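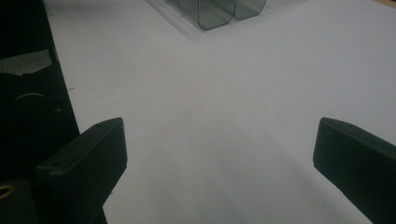
El tablero blanco, acabado mate.

Va reseña rápida de la mesa Plestance de Bristton, que me la habéis preguntado ya varias veces y no me da la vida para contestar uno a uno. La compré en diciembre, o sea que tiene uso. Pagada de mi bolsillo: 623 euros con el envío. En tienda la vi a 671, así que mirad antes de picar.

Para qué la uso: bisutería, arreglos, algo de costura, y papeleo cuando no queda otra. Muchas horas. Apoyo los codos, arrastro cosas, mancho.

Montaje. Vino en 3 bultos, uno llegó dos días más tarde que los otros. Instrucciones flojas, sin texto, dibujitos minúsculos. Las patas bien, los travesaños no tanto: hay dos casi iguales y si los cambias no te enteras hasta el final. Me tocó desmontar. Hora y media larga yo sola, con ayuda sería la mitad. La llave que traen es de juguete, usad la vuestra.

Estabilidad: buena. Escribiendo no se mueve nada. Con la máquina de coser a tope vibra un poco, lo normal. Los pies regulables se aflojan solos, cada par de meses hay que darles una vuelta. Un pelín molesto.
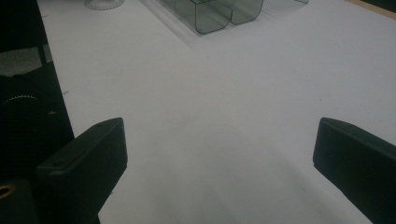

Superficie blanca con poca luz. Se ven motitas.

El blanco. A ver. Bonito es, y para trabajar con cosas pequeñas va de lujo porque lo encuentras todo. Pero es esclavo. Cada mota de polvo canta. Paño húmedo y jabón neutro, nada de estropajo. El rotulador sale con alcohol si vas deprisa, el tinte para cuero no salió del todo (culpa mía). El mate se agradece mucho con el flexo, mi mesa anterior brillaba y acababa con los ojos fritos.

La anterior era una Tiedemann, por cierto. Más barata, más fea, y cajón incluido. Aquí el cajón se paga aparte y me parece un poco de cara dura a este precio. Yo no lo he puesto, tiro de cajas y ya. La Tiedemann cojeaba desde el primer dia, eso también hay que decirlo. Para un uso de rato suelto me habría quedado con ella.

Altura: fija. Mal. Soy bajita y he tenido que subir la silla y poner reposapiés. Si medís más de metro setenta seguramente ni os enteráis.
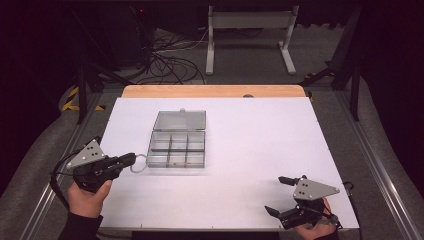

Cajita de seis huecos, tapa abierta, y un aro plateado al lado.

Atención al cliente: escribí por un tapón que faltaba. Tardaron nueve días en contestar, luego lo mandaron sin pegas y sin cobrar. Aprobado justo. El tapón vino en otro tono, pero va por debajo y me da igual.

También miré la Skornus antes de decidirme, la que sube y baja. Se iba a 1.000 euros y sin probarla en persona no me atreví. Si alguien la tiene que lo ponga en comentarios, sobre todo el ruido del motor.

Lo bueno: firme, tablero cómodo, se limpia facil si lo haces al momento.
Lo malo: altura fija, cajón aparte, instrucciones, los dichosos pies.

Nota: un 7. Con cajón sería un 8. ¿La volvería a comprar? Sí, en rebajas. Otro día subo las medidas exactas, que tengo el metro perdido.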